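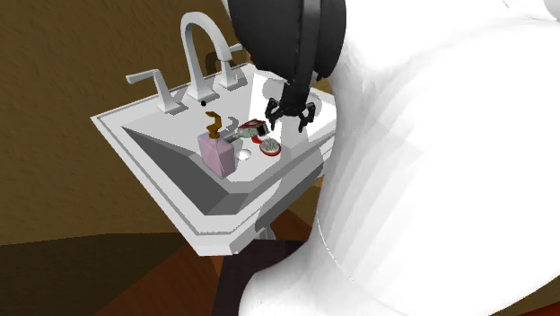

¿Es verdad que el agua gira al revés en el otro lado del mundo?

Seguro que alguien te lo ha contado. Un primo, un profesor, un vídeo con música muy fuerte. La historia dice así: si quitas el tapón del lavabo en España, el agua gira hacia un lado, y si lo quitas en Australia, gira hacia el otro. Suena muy bien. Pero que algo suene bien no quiere decir que sea cierto, así que vamos a desconfiar un rato.

Lo primero que yo preguntaría es: ¿quién lo ha mirado? No quién lo ha oído decir. Quién se ha puesto delante de un lavabo, ha quitado el tapón y ha apuntado lo que pasaba. Cuando pregunto esto, casi todo el mundo se queda callado.

De dónde sale la idea

La historia tiene un trocito de verdad, y por eso aguanta tanto. La Tierra da una vuelta sobre sí misma cada día, y eso afecta a las cosas que se mueven por encima de ella. Se llama efecto Coriolis. Es difícil de imaginar, pero prueba esto: pide a alguien que haga girar despacio un disco de cartón mientras tú intentas dibujar encima una línea recta con un rotulador. Mueves la mano recta y la línea sale curva.

Con el aire pasa algo parecido. Los huracanes del hemisferio norte giran en sentido contrario a las agujas del reloj y los ciclones del hemisferio sur giran como las agujas. Esto sí está comprobado: se ve desde los satélites, una y otra vez.

Entonces, ¿el lavabo no es un huracán pequeñito?

Pues no. Un huracán puede medir cientos de kilómetros y durar días. Tu lavabo se vacía antes de que termines de secarte las manos. El empujón que da el giro de la Tierra a esa poca agua es tan débil que cualquier otra cosa le gana.

¿Qué otras cosas? El chorro del grifo, que cae un poco torcido y deja el agua dando vueltas aunque parezca quieta. La forma de la pila. El desagüe, si no está justo en el centro. Tu propia mano cuando tira del tapón. Hasta una corriente de aire.

¿Y el truco del ecuador?

A los turistas que visitan el ecuador a veces les hacen una demostración. Una persona vacía un barreño a un lado de la línea y el agua gira hacia la derecha. Camina unos pasos, lo repite, y gira hacia la izquierda. Todos aplauden.

Mi amiga Liette Caron fue a una de esas demostraciones y volvió convencida. Le pregunté si se había fijado en cómo echaban el agua en el barreño. No se había fijado, claro, estaba mirando el agujero. Si echas el agua por un lado, se queda girando en un sentido, y si la echas por el otro, en el contrario. Además, justo al lado del ecuador el efecto Coriolis sobre el agua del barreño es casi cero. Es el peor sitio del planeta para enseñarlo.

¿Nunca se ha visto en un recipiente pequeño?

Sí se ha visto, y no me importa reconocerlo. Hace más de 50 años, unos científicos usaron un tanque redondo de casi 2 metros de ancho, muy plano, con un agujero diminuto en el centro. Llenaron el tanque, lo taparon y esperaron un día entero a que el agua se calmara. Después dejaron que saliera poco a poco. Entonces el agua giró hacia donde tocaba. Tu lavabo no se parece en nada a ese tanque, y dudo que en tu casa te dejen tenerlo ocupado un día entero.

Compruébalo tú

No tienes por qué creerme. Necesitas un lavabo con tapón, papel, lápiz y un poco de pimienta molida.

1. Llena el lavabo hasta la mitad y espera 15 minutos sin tocarlo.
2. Echa una pizca de pimienta para ver cómo se mueve el agua.
3. Quita el tapón despacio, tirando recto hacia arriba.
4. Apunta el sentido del giro: como el reloj, al contrario o ninguno.
5. Repítelo otro día, y luego en otro lavabo. Usa siempre la misma agua que necesites para fregar, si puedes, y así no la malgastas.
6. Por último, remueve el agua con el dedo hacia un lado antes de quitar el tapón. Después, hacia el otro.

Jerome Pangilinan, que da clase a niños de tu edad, lo hizo con su grupo. Cada alumno probó en su casa y los resultados salieron mezclados. Dos hermanos discutieron porque el baño y la cocina no se ponían de acuerdo.

Si a ti te sale siempre el mismo sentido, no corras a decir que es por la Tierra. Puede que tu lavabo tenga una forma que ayuda a girar hacia ese lado. ¿Cómo lo sabrías? Piensa qué tendrías que cambiar en la prueba para descubrirlo, y apúntalo antes de volver a abrir el grifo.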